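Reading time: 6 min

3.2 Where clean dishes wait

Household surveys of dishwashing usually stop at the end of the cycle. Our concern is the step after it, when plates leave the rack and rest on the worktop before reaching a cupboard. In the Utton kitchen the worktop is oak and forms an L, and the dishwasher opens directly under it. Figure 4 (a to c) shows one plate on the wood beside the machine.

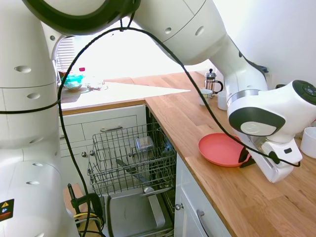

3.3 Competition for counter space

The stretch of counter nearest the rack is rarely free in the homes we studied. In Figure 4b the back of the worktop holds pitchers, a French press, jars and an electric kettle, with white cups standing before them. The plate has the front of the counter. We coded this layout as "back row fixed, front row open." It was the most common layout in the Sandden diary set, which holds 1,001 entries.
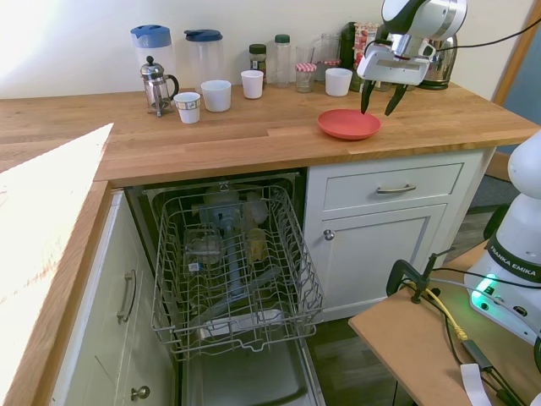 One diary keeper objected to the term and wrote that her back row was never fixed, that the kettle moved every morning and the jars moved whenever she baked. We kept the code but now apply it only to a single unloading.

Cutlery is handled differently. Many households lift out the whole basket and set it down at a distance from the plates, as with the gray one in front of the microwave in Figure 4c. 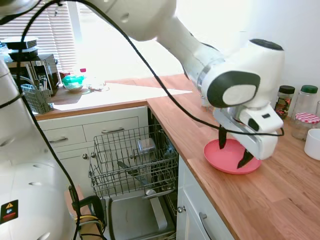 Plates are more often put down one at a time, close to the rack, and moved again later. The Otisine coding sheet has no field for this second move, so we added one. Entries with 2 moves per plate were then checked against the diary text before being passed to the analysis in Section 4.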